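From: Darcy Nguyen
Date: 2020-07-31
Subject: Re: [Sakum] Creases in large printed cloths

Aivar Jaunzems wrote:
> We've got 20 printed cloths to get ready for the November
> hire season and they've been folded in tubs since last year.
> Can they be ironed, or should I be rolling them? A couple
> are 324 cm long and I don't own a board that big.

Aivar,

Iron them, but from the back and with no steam on the first pass. If it's pigment ink on cotton you can go fairly hot. If it's a dye-sub polyester, drop to the synthetic setting and put an old pillowcase between the iron and the cloth. Check the selvedge before you start, as Tutinus used to print the fibre content there in grey.

Soft folds like these don't need an iron at all. Hang the cloth overnight and leave it.
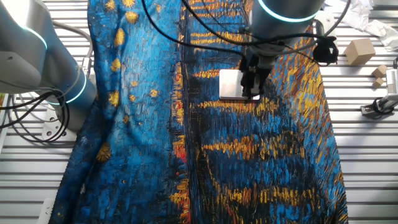 Painting print, blues and golds, with soft folds down the left side.

For the hard fold lines, a damp tea towel over the crease and a minute's patience works better than more heat. Do a corner first. Dark blues and blacks are the ones that go shiny, and once they do I've never got one back. 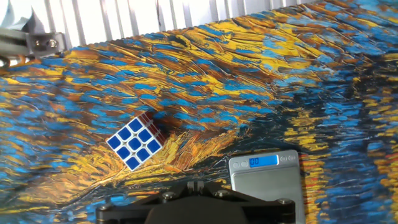
As for storage, I went over to tubes a few years ago. Carpet shops will give you the cardboard cores if you ask in the morning. Line them with acid-free tissue and roll with the print facing out. Mine are 406 cm and live across the garage rafters - not ideal in summer, but dry. I'd still wash everything cold before it goes away, gentle cycle, and dry it in the shade. 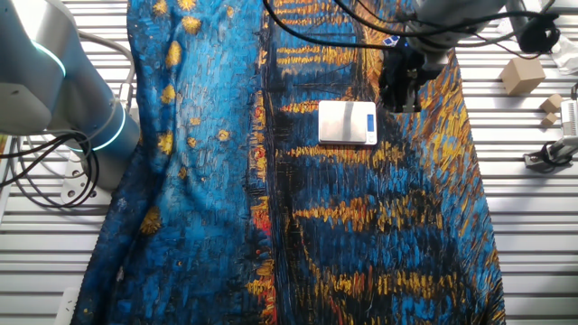
Jurgita Tamošiūnaitė wrote off-list that she rolls hers with the print facing in, and that facing out only makes sense for pigment inks that might crack. She also says tissue should be changed every year or it holds the damp.

Fair enough on the tissue. On the rolling I'll stick with what I do, though for polyester I doubt it matters much either way. 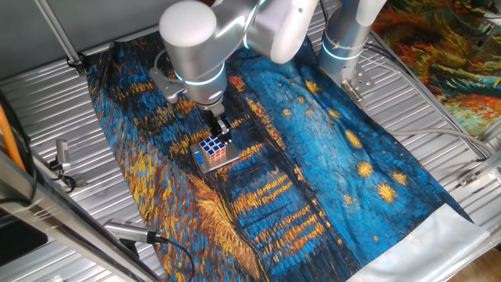
Night river print laid over ribbed metal, with a tray and a Rubik's cube on top.

If any of your hems have let go, Skundari still sells the narrow cotton tape, about 10 metres to a roll. Use a ballpoint needle on the knits. Postage to Tassie was dearer than the tape last time I ordered, so get a few.

Darcy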